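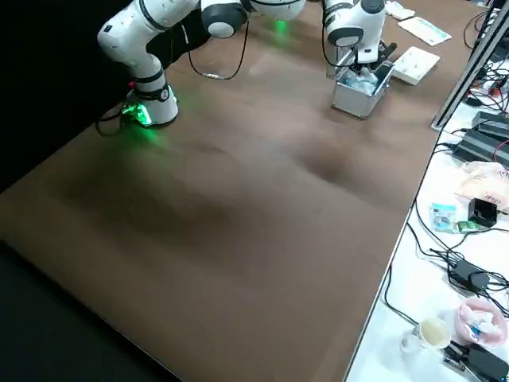
October, late. Both arms powered and homed by 8:15. Left arm stayed parked most of the morning while I ran the right one on its own. Orlando wants numbers on the two sets of fingers before we order more, so that was the job.

Plan was 30 picks out of the aluminum case with each set, same packets, same order, repacked by hand between runs. The Plodon fingers went first. They are the narrow ones with the rubber pads. They get down between the packets all right but they pinch the wrapping and let go of it on the way up. Six drops in 30. Most of those were near the corners of the case, where the wrist has to tilt and one finger touches the wall before the other has closed.

Swapped to the Lavholm set at 10:40. Swap took longer than it should have. One of the screws on the flange is nearly stripped and I had to go and borrow a better driver from Nii. These are wider and softer and they hold the crinkly stuff much better, four drops in 30. The trouble is they bring up two packets at once. I counted that as a pick on the first few and then changed my mind, so I threw those out and started again. With doubles counted as failures the two sets come out much closer than I expected. I don't think we can tell Orlando one is better yet.

Tried lowering the closing force on the Lavholm fingers to see if the doubles went away. They did, mostly, but the drops came back. Tried it slower as well. No difference that I could see, and it made the run drag.

The handle on the case is a nuisance. The planner doesn't know it's there and on two approaches the gripper came in closer to it than I liked. I stopped the second one by hand. Wenceslao says to put a box around it in the collision model and be done with it. Will do that tomorrow, first thing, before any more runs.

Controller lost the right arm once, just before lunch. Reseated the connector and it came back. I'd like to pull that whole bundle of cables behind the rail and label it properly, but it will take an afternoon and Amado needs the bench.

Amado asked about using both arms, left one steadying the case and right one picking. Worth trying. The case slid a few millimetres on the tabletop in the longer run and I had to square it up again, so some of my misses are probably that and have nothing to do with the fingers.

To do: collision box for the handle, new flange screws, something grippy under the case, ask Tetteh where the spare pads went.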